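About Us

Hi, and welcome! I'm Ibsa Gebremichael, and I run Skinduvis, a small cooking school for people who own a microwave and not much else. If you came looking for knife skills and copper pans, there are lovely schools for that (I went to one, and I still can't turn a potato). Over here we do dinner in a microwave, properly, with onions and spices and a bit of patience, and then we sit down and eat it.

How it started

I moved into a rented room in 2000 with a suitcase, a bag of my aunt's berbere and a microwave that the last tenant had left behind. No stove. The landlord called it a kitchenette, which was generous of him. For the first month I ate instant noodles and called home a lot, and my aunt, who had never used a microwave in her life, started giving me recipes over the phone as if I had a full kitchen. So I tried them. Red lentils boiled over and glued the plate down. Rice came out crunchy on one side. But the third or fourth batch of lentils was good, really good, and I remember standing up to eat it because I couldn't wait to sit.

After that I cooked for the neighbors, then for the neighbors' friends, and one December somebody asked whether I'd teach a class at the library. I said yes before I'd thought about how many microwaves you can plug into one library. (Two. Then the lights go.)

What we teach

Our main course is called Laris. It runs for six evenings and it starts with the oven itself: what the power levels do, why you leave the middle of the dish emptier than the edges, how long to let things stand. I know standing time sounds dull, but it's half the cooking! Most of the rubbery eggs people tell me about would have been fine with less power and two minutes of being left alone.

From there we go on to lentils, rice, steamed greens, fish in paper, and a sponge cake in a mug that I was snobbish about for years and now make more than I'd like to admit. Everybody cooks their own portion at their own oven. We have 16 places per course, and I've kept it there even when the waiting list gets long, since past that I can't get to everyone before something boils over.

Alemneh is the shorter one, a single afternoon for students who are about to leave home. It covers breakfast, one good supper, reheating leftovers safely, and cleaning. Parents book it as a present and the students arrive looking as though they've been sent to the dentist. They leave with a tub of stew under one arm, usually asking for the recipe for the other thing.

The ovens and the dishes

People ask what model they need and my answer is whichever one you've got. I'm fond of a plain oven with a knob you can turn, because you can set it with floury hands and you don't have to read anything. Buttons are fine too. Wipe the inside after you use it, door included, and it'll stay pleasant for years.

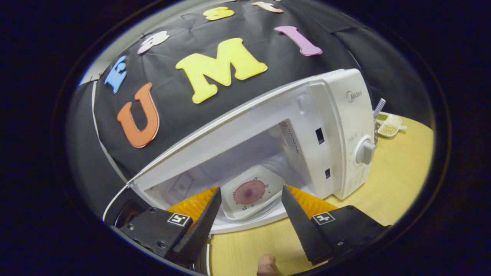

Dishes matter more than the oven does, if you ask me. Go for something marked microwave-safe, shallow and with a bit of width to it, so the food can spread out. Rounded corners are kinder than sharp ones, as food packed into a tight corner tends to dry up before the rest is ready. No metal trim, please, however pretty your grandmother's plates are. And buy a cover that fits! I spent years balancing saucers on things.

We don't sell ovens or dishes, by the way, so you won't get a sales pitch at the end of class. What we do have is a recipe booklet, Brondska, with 184 recipes in it, all of them cooked and recooked by students whose ovens behave differently from mine. It's written in big type so you can prop it up and read it from across the counter. There are 19 lentil recipes. I was asked to cut some and I didn't.

Come and cook

You don't need any experience, and you don't need to bring anything except an apron and a container for leftovers. Tell us about allergies when you book and we'll work around them. The next Laris course starts on March 26, 2024, and there are usually a few places left for Alemneh if you write early in the month. Drop us a line through the contact page. I answer the messages myself, mostly in the evening, while the rice is standing.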